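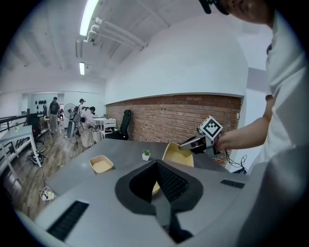

two trays on the gray table, Saturday

Famer Street closures for the marathon??

merkolis_mike45
So I got the flyer and they're shutting Famer from 6 am until the last runner is through. I live ON Famer. Does anyone know if they let residents out at the Plamisus end? I work Saturday and the flyer has one line on it, "use alternate routes." Great, which ones!

sam717
Last year they waved us across in gaps if you had ID with your address. Took me 20 minutes but the cop was nice.

porchlight1950
Must have been a different cop. I got turned around twice and ended up parking by Sầm and walking home - with groceries. They need way more officers on those corners.

sam717
I'd say they had plenty, they were just all standing at the finish line lol

dottie_k
Disagree, the finish is where the crowd is. I'd rather have them there and walk a few blocks.

merkolis_mike45
Easy to say if you don't start at 7! I think I'll move the car Friday night. Is the lot behind Merkolis getting towed or is it OK?

porchlight1950
It was OK last April. Read the signs though, they put new ones up.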